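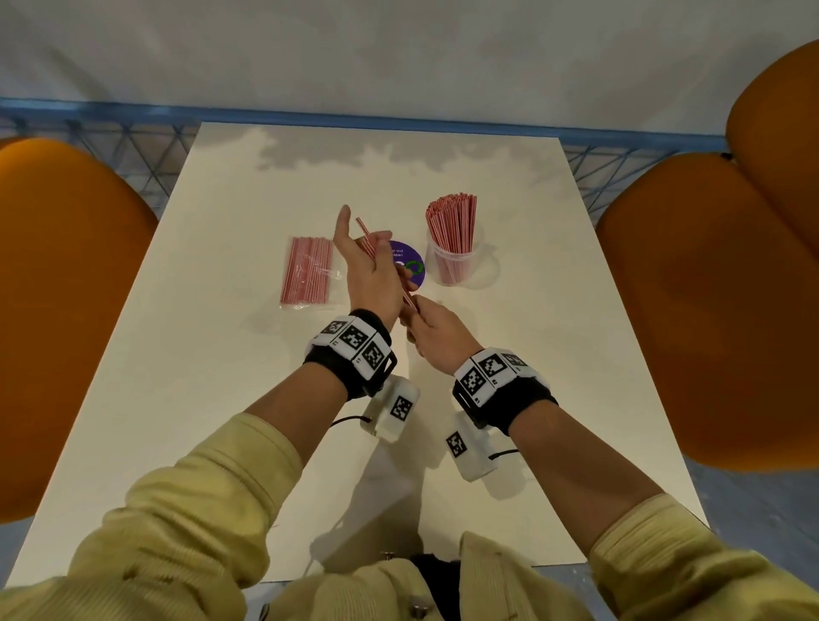
Striped straws, a cup and two hands at the table.

August 16, 2021 – Tronico has set its equipment budget for table-setting automation, and it begins with a spreadsheet. The plan covers 70 hours of trials at Lenihan before any robot is ordered.

"Straws are cheap. Machines that pick up straws are not," said Farah Tarigan, head of purchasing. "I'd like to see the service contract before I fall in love."

Bids close in April. Brochures with sunsets will be returned.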